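Vehicles > Disposal > Preparing a vehicle for collection

Last updated: January

Preparing an End-of-Life Vehicle for Collection

These instructions apply to owners who have agreed the disposal of a car or light van with the Prelstead Vehicle Disposal Service. Vehicles over 3,000 kg are handled by the Nerside depot under a separate procedure.

Before the day of collection

1. Remove all personal belongings. Check the glovebox, door pockets, boot, spare wheel well and the space under the seats. Items left in the vehicle cannot be recovered once it has entered the yard.

2. Delete stored addresses and paired telephones from any built-in navigation or audio system. The menu is normally found under Settings or System. Do this while the battery still holds a charge.

3. Remove parking permits, toll tags and fuel cards. Toll accounts must be closed by the account holder.

4. If you intend to keep a personal registration number, complete the transfer before the vehicle is released. The service cannot reverse a disposal notice to recover a number.

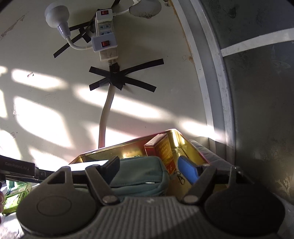

Issue 2, p. 173

5. Leave the battery, catalytic converter and all four wheels in place. The agreed price assumes a complete vehicle, and a deduction is made for missing parts.

6. Do not drain oil, coolant or fuel. Fluids are removed at the yard under controlled conditions.

On the day

The vehicle should stand where the recovery lorry can reach it, with the steering unlocked if possible. Where the keys have been lost, inform the collections office by 4 pm on the preceding working day so that skates can be loaded.

The driver will ask to see the registration document and one form of photographic identification. If the registered keeper cannot attend, a signed letter of authority (Form 215) must be handed over with the keys.

After collection

Payment is made by bank transfer once the vehicle has been checked in. Keep the driver's receipt until the certificate of destruction arrives, and then notify your insurer that the policy may be cancelled.

Questions about collection times should be addressed to Dayana Jaramillo, Collections Office. Questions about payment should be addressed to Man-sik Um, Accounts.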